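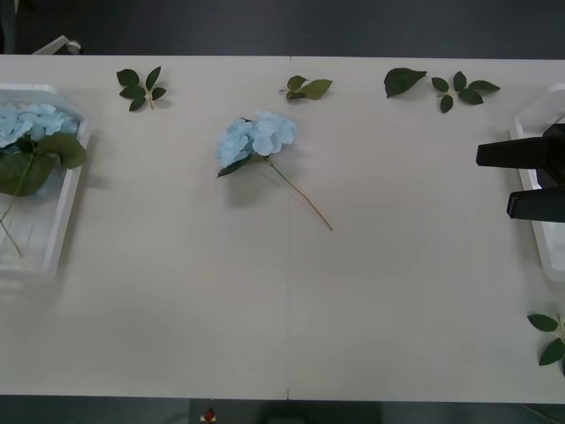
Comment conserver des fleurs artificielles sans déformer les pétales ? Les ranger à plat, tige dégagée, dans un bac à rebord, à l'abri de la lumière directe.

Binix publie sa fiche de tri pour fleurs artificielles

10 janvier 2019

Binix a mis en ligne la version révisée de sa fiche de tri destinée aux ateliers de composition florale artificielle. Le document porte sur trois opérations : séparation des feuillages, contrôle des tiges, mise en bac. Il remplace l'édition d'août, jugée trop longue par les ateliers de Votmont.

L'hortensia bleu pâle reste la référence de la fiche. La tête se pose sur le côté, tige longue orientée vers l'opérateur ou en diagonale. Les brins de feuilles détachés sont regroupés en bordure du plan de travail et classés par nombre de folioles – les feuilles isolées forment un lot à part. Un plan blanc est recommandé, le vert foncé et le vert olive s'y distinguant mieux.

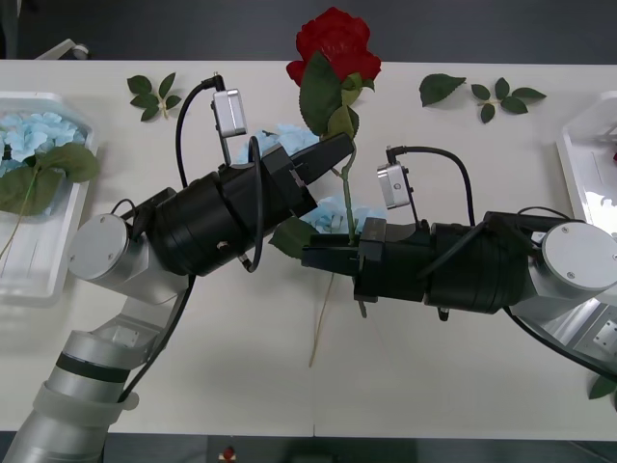

Temps de lecture : 2 min

La rose rouge fait l'objet d'une section distincte. La prise s'effectue par la tige, sous les feuilles hautes, fleur tenue droite. Tout contact avec les pétales, densément superposés, est à éviter au moment du transfert. Les tiges sèches de couleur beige sont traitées séparément.

« Les pertes viennent du feuillage mal réemboîté, très peu de la fleur », indique Ama Ofori, responsable des méthodes chez Binix. Sur un lot de contrôle de 2000 tiges, 105 ont été écartées pour défaut d'emboîtement. Barry Whiteley, chargé des stocks à Votmont, demande pour sa part un format de bac unique – point renvoyé à la prochaine révision.

La fiche est enregistrée sous la référence 2566. Elle est disponible en français et en anglais auprès du service documentation. Les ateliers équipés de bacs Posano peuvent conserver leur matériel actuel.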